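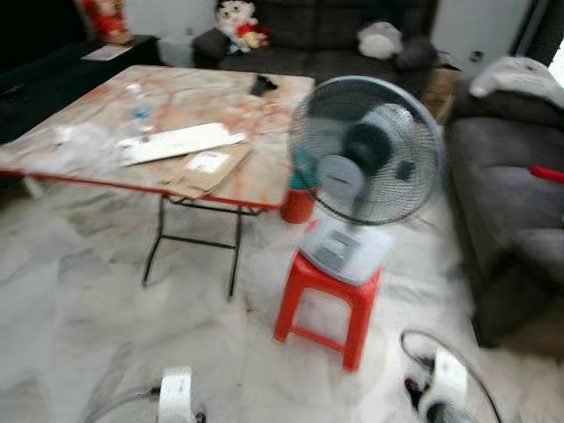
Ticket 4000: right gripper stops short of closing, home demo visit
Product: Tumel two-arm unit, Elgate gripper firmware
Opened by: Rozália Fodor, Amamton demo team
Priority: normal
Status: resolved, follow-up open

Original report

Hi support! Writing from our September home visit, the second house on the tour, and I have to say the family could not be nicer. We have the whole living room for the afternoon and the kids have been cheering for every move, including the ones that aren't supposed to be moves.

Problem: on the pick-up task the right gripper starts closing on the water bottle, gets partway, and then stops with error 52. The arm stays up and keeps its position. The left gripper does the same task with no complaint. I can clear the error from the tablet and carry on, but it comes back on the next try or the one after that.

What I've done so far:
- Restarted the demo program. Same result.
- Restarted the whole unit. Worked once (big applause), then error 52 again.
- Swapped the bottle for a rolled-up dish towel. No error at all, which surprised me.
- Checked the gripper cable at the wrist. It's seated and the clip is on.

The grip force setting is 400 on both sides, same as at the last house. Log is attached. We have two more rounds to show before dinner, so anything quick would be wonderful.

Rozália

Reply from support, 2:10 p.m.

Hi Rozália, thanks for the log. Error 52 means the finger motor reached its current limit before the gripper got to its target width. A towel squashes, so the motor never has to push hard. A bottle with the cap on pushes back.

The right side has a target width much smaller than the left in your log. Can you open the gripper settings and read me the "close to" value for each arm? Please also send a picture from the wrist camera with the bottle in view, so we can check that the fingers are mounted the right way around.

Reply from Rozália, 2:25 p.m.

Left says 400, right says 254. I didn't know those could be different! Picture is below. The table belongs to the family and I'm a little in love with it, but it is very shiny, so tell me if that matters too.
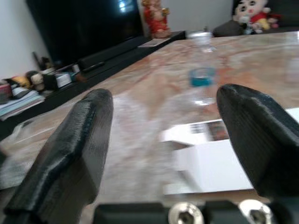

Wrist camera view, bottle standing between the fingertips

Reply from support, 2:40 p.m.

Fingers look fine to us, tips curving toward each other as they should. The picture is blurred by motion, so please wait for the arm to settle before you start a pick. The shine isn't behind error 52, though it can throw off the bottle finder. If that happens, turn the bottle so the blue label faces the camera.

The 254 is the leftover. It's the value from the Ogunleye card-handling demo, where the gripper has to close on something very thin. Loading that demo writes to the right arm only and doesn't put the old number back. To fix it:

1. Stop the program and let both arms go to rest.
2. Gripper settings, right arm, set "close to" to 400.
3. Press Save to unit. Plain Save only keeps it on the tablet.
4. Open and close the gripper once with nothing in it.
5. Run the pick-up task.

Reply from Rozália, 3:05 p.m.

It works!! Five picks in a row on the right arm, no error, and then the grandmother asked to try the tablet herself and did a sixth. She was better at waiting for the arm to settle than I am. The youngest wants to know if it can pick up the doll from the sofa next. I said we'd ask.

Step 3 was my mistake the first time through, I pressed plain Save and got error 52 straight away. Could that button have a clearer name? I can't be the only one.

I did load the card demo at the first house, so that matches what you found. Turning the bottle helped as well, it had lost the bottle twice before lunch and I hadn't thought to report it.

Reply from support, 3:20 p.m.

Great news, and hello to the grandmother. Leave the doll for now, please. Soft toys aren't in the object set for this release and the long reach over the table hasn't been tested.

I've filed two requests with the Elgate firmware team: restore "close to" when a demo is unloaded, and rename the Save button. Until then, check both values each time you switch demos. Closing the gripper part of this ticket and keeping the follow-up open under the same number.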